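Visit to Grarnorico, November

I had wanted to see the Grarnorico building since it changed hands, and the November open day was the first chance for people outside the trade. Grarnorico makes and sells household goods: brushes, kitchen tools, cloths, bathroom things. The offices and sample rooms are on the upper floor and the warehouse is below. Tickets were free but had to be booked, and the woman at the desk told me they had stopped at 200.

I got there a little before ten on the Tuesday. Parking is behind the building, past the loading bays, and the sign for it is easy to miss from the road. Visitors signed in, got a paper badge, and were put into groups. Ours was led by Evie Goodall, who runs the sample rooms and has been with the company since it was two people and a rented garage.

We started in the warehouse. It is one long hall with racking up to the roof and a painted walkway down the middle that we were asked to stay on. Goods come in at the north end and go out at the south end. Small items are kept low and close to the packing benches, and the bulky ones, like buckets and drying racks, are up high. The catalog has 161 lines at the moment. Evie said that number used to be much bigger and that they cut it down after a bad year, mostly by dropping colors.

The packing benches were quiet, since most of the morning's orders had already gone. One packer showed us how brushes are boxed. They go in head to tail with a sheet of card between layers, because bristles that spend two months pressed against the side of a box come out bent and stay that way. I have bought brushes like that and always assumed they were made badly.

Next was the testing room, which I liked best. It is small and smells of soap. There is a sink at each end and a rig that drags a brush head back and forth over a tile. The bristles are checked for splaying at the end of a run. Sponges are soaked, wrung out, dried, and measured again. One of the product lines, Kerkska, is kitchen only, and the other, Flomimia, covers cleaning. The two share the room and, from what I could tell, argue over the sinks.

Somebody in our group asked why the rolling pins have no handles. Evie said a straight pin is easier to store and lets you feel the dough under your palms, and that the handled kind sells better anyway in most of their shops. They carry both.

Coffee was at eleven in the canteen. It was fine. The rolls were gone by the time our group came through, so go early if you plan on eating.

After the break we went up to the sample rooms. Each room has tables covered in fabric, and things from the two lines are laid out on them together so that buyers can see the colors next to each other. I had expected shelves. The cloth on the table where I spent the longest was pale pink velvet, a bit wrinkled, and it made the plain things on it look more expensive than they are.

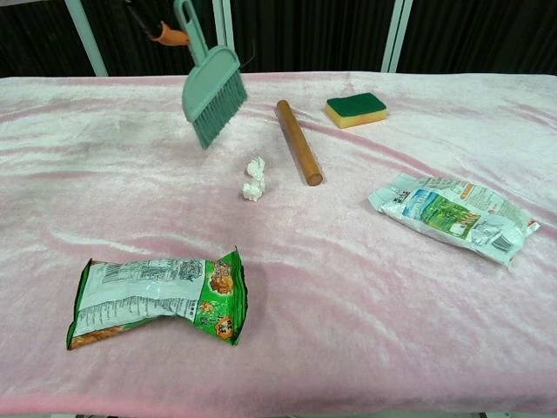

Teal hand brush, rolling pin and kitchen sponge in the sample room.

The brush is one piece of plastic, handle and head together, with an open loop at the end for hanging. I prefer this to the kind with a separate head, which in my house always works loose. The rolling pin is a plain wooden one in a warm brown.

The last stop was the shop on the ground floor, run for the day by Samarakoon, the store that carries Grarnorico goods in town. Prices were the same as usual apart from a table of seconds by the door. I bought a dish brush and two cotton cloths. The card machine was slow and the line went back into the hallway.

The whole visit took over 2 hours, including coffee. The upper floor is reached by stairs or by a freight elevator, and you need to ask at the desk for the elevator. Wear flat shoes for the warehouse. The next open day is planned for spring, and booking will be through the front desk again.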